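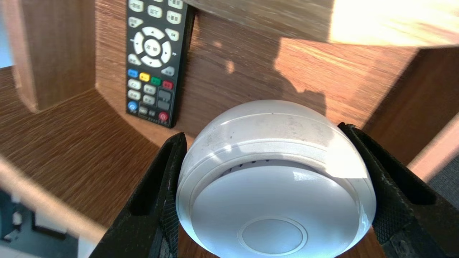

The shelves are filling up again at the Prendley lending room, where neighbors can borrow household odds and ends for up to 21 days at a time, free of charge. The room reopened in April after a long winter of sorting, and Pauline Ashworth, who has looked after it for 12 years, says she has never been so glad to see a tidy compartment in her life.

Small electrical things are the big change this time around. Remote controls now stand upright at the back of their wooden compartments so the buttons face out, and the little household devices go in front of them – a simple idea that came from Yao-tsung Lai, who got tired of digging through the old box under the counter every time somebody wanted a spare remote (and there was always somebody!).

Borrowers are kindly asked to take the batteries out before bringing anything back, and to hand things in at the Heydari Street door, as the front one still sticks. The room is open until 4 in the afternoon, and donations of clean, working items are very welcome – please, no more kettles until the summer.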